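Print this page | E-mail this page

Grelline Washable Rug System – Set-up and Care Guide

Section 5. First Placement, Washing and Re-laying

Read this section before you put the rug cover on its base for the first time. If you bought the cover without the base, go first to Section 3, where the permitted bases are listed. The older Gosska felt base is not suitable for covers larger than the hall size.

5.1 Before you start

The cover arrives rolled around a cardboard tube. Keep the tube, you will need it when you store the cover for the season. The base arrives in two or more panels, depending on the size you ordered.

Vacuum the floor and let it dry completely if you have mopped it. Moisture that is closed under the base cannot escape and can leave a mark on wood floors. On a floor that was oiled or varnished recently, wait the time given by the maker of the oil or varnish.

CAUTION: Do not place the base over floor heating which is set above the limit printed on the base label. Switch the heating off during placement and turn it on again the next day.

5.2 Laying the base

1. Unpack the panels and put them on the floor with the rough side up.
2. Bring the panel edges together. The joint has the form of a puzzle and closes by pressing with the hand.
3. Check that no joint stands higher than the rest. If it does, open it and press again from the middle to the outside.
4. Leave the base without load for 300 minutes. In a cold room, leave it overnight.

Note: A smell of rubber is normal in the first days. Airing the room helps.

5.3 Laying the cover

1. Choose the direction of the pattern before you unroll. The woven label with the name Grelline is always in the corner that should lie nearest to the door.
2. Put the roll on the short side of the base and align both corners.
3. Unroll slowly, one arm length at a time. Smooth the cover with your flat palm from the center line to the sides.
4. When a wrinkle appears, do not pull the cover from the far end. Roll back to the wrinkle and begin again from there.
5. Press the border down all the way along the edge.

With printed covers, small differences between the two long borders are permitted. The print is made before the fabric is cut, so a stem or flower may be complete on one side and cut on the other. It is not a fault and is not accepted for return.
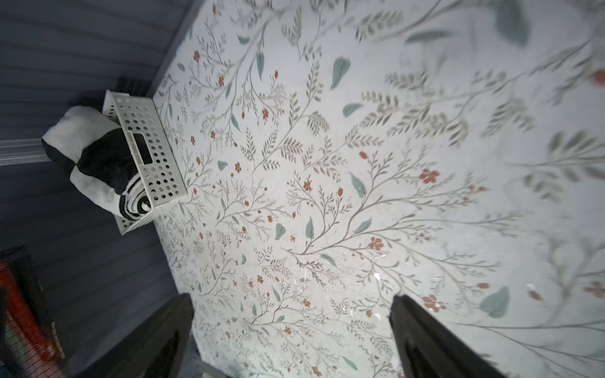
Fig. 5-2. Botanical print on a light ground, with leaves, sprigs and small rust-orange flowers.

Light grounds show dust and crumbs earlier than the dark ones. For the light patterns we recommend vacuuming two times in a week, with the brush roller switched off. The rotating brush raises the fibers and after a season the print looks dull, especially in walking paths.

5.4 Removing spots

Most spots do not need the washing machine. Act soon, and work always from the outside of the spot to its center.

1. Lift solid matter with a spoon.
2. Press a dry white cloth on the spot. Do not rub.
3. Mix 5 ml of mild liquid soap in 300 ml of cool water.
4. Wet the cloth with the mixture and press again.
5. Repeat with clean water, then dry with a towel.

CAUTION: Bleach, ammonia and stain sprays with oxygen remove the printed color. This damage cannot be repaired – also not by our workshop in Flakville.

5.5 Machine washing

Covers up to the size Arnardóttir 100 fit in a normal home machine. Larger covers must go to a laundry with big drums. You can test it simply: if you cannot put your open hand between the cover and the top of the drum, the drum is too small.

1. Vacuum both sides.
2. Fold the cover in the length, then roll it loosely. A tight roll stays dirty inside.
3. Select the cold program with slow spin.
4. Use half of the usual detergent and no softener.
5. Take the cover out immediately when the program ends.

Hang the cover over two parallel rails, so that air passes between. Drying takes over 56 hours in a humid room and much less outdoors in shade. The tumble dryer is not permitted, also not on the low setting.

Note: After the first wash the cover may be a little shorter than the base. Lay it slightly damp and stretch it by hand to the corners. It keeps the size when it dries on the base.

5.6 If the corners curl

Curled corners come mostly from storing the cover with the print inside. Roll it the other way, with the print outside, and leave it so overnight. If the curl remains, place a heavy book on the corner with a clean towel between. Do not use an iron.

5.7 Storage

Roll the cover on its tube with the print outside and wrap it in a cotton sheet. Plastic film holds moisture and should be avoided. Store the roll lying down, without weight on it. The base panels may be stacked flat.

Section 5 revised Oct 26, 2026. Text: Ifor Kneath.

Print this page | E-mail this page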